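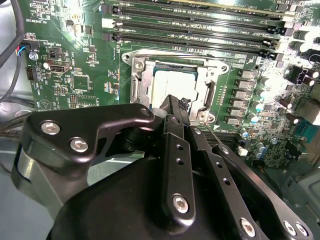

A green motherboard with a processor in its socket and the long black memory slots.

Sornbridge to open repair room for old computers

The town of Sornbridge will open a public repair room for old computers in March. It will be in the former ticket office next to the bus station, and residents can bring desktop computers and laptops there every Monday evening until 9 p.m.

The plan was approved by the town council this week. According to the council, many families in Sornbridge and in the nearby village of Pemden keep machines at home which do not start anymore, or which are too slow for school work. The town collected 70 computers at the recycling yard last autumn, and 16 of them needed only a new power supply or more memory to work again. These machines were given to the public library.

The room will have three work tables, and tools can be used there free of charge. Visitors pay only for the parts. The shop Sampaio, from Zosthorpe, will sell used memory and hard drives at a fixed price of $20 for each piece. The shop will also accept parts in exchange if they are in good condition.

Visitors should make a copy of their files before they come. The town does not take responsibility for lost data. Printers, televisions and phones are not accepted for the moment, but the council will discuss this question again after the summer.

A similar room in Zosthorpe was closed two years ago when the rent of the building became too high. In Sornbridge the building belongs to the town, so there is no rent to pay. The cost of heating and light will be paid from the waste collection budget.

Places for the first evening can be booked at the library desk.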